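Reading time: 2 min
Print | E-mail this item

House rules for the assembly bench, second edition
July 29, 2020

If you've walked through the Prustmont bench area lately you may have noticed the new sheet taped up by the door, and Zuzana Štěpánek would be so pleased if you stopped and read it. It's the revised handling guide for robot work on computer parts, and it took her and the Oltetton folks most of the spring (with a good deal of friendly arguing over coffee!). The first rule is the one people grumbled about: every part has a home on the fixture plate, and the plate stays beside the chassis for the whole run. 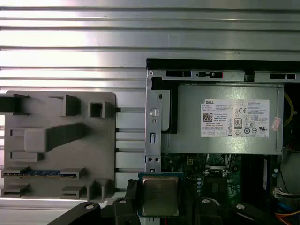 Processor in the gripper, with the fixture plate at left and the open chassis at right.

Rule two covers the socket, and Zuzana asked me to put it in bold, which this newsletter can't do, so please imagine it. The retention frame must be fully open before the arm comes anywhere near with a chip, and the chip is held by its edges. If the angle looks off, you pause and back away. You don't press and hope.
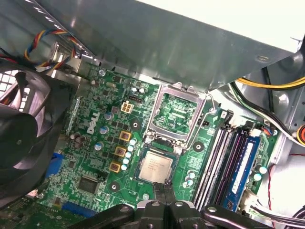 Retention frame flipped open, chip just below the socket.

The third rule is newer and came out of a long chat with Nélida Quiroga over at Quezada, who kindly read the whole draft twice. She wanted slow speed any time the fingers close on a part at the plate, even for those of us who've done it 101 times and feel we could do it asleep.

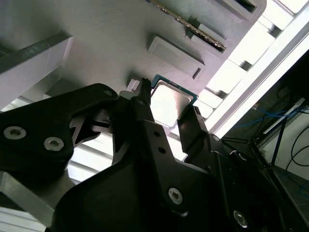
She also wanted a hand near the stop button, and we've written that in too. Comments are welcome until November, when the guide goes to Pranwood for its yearly review.

Questions? Call the newsletter desk, ext. 330 | © 2020 Prustmont | Back to top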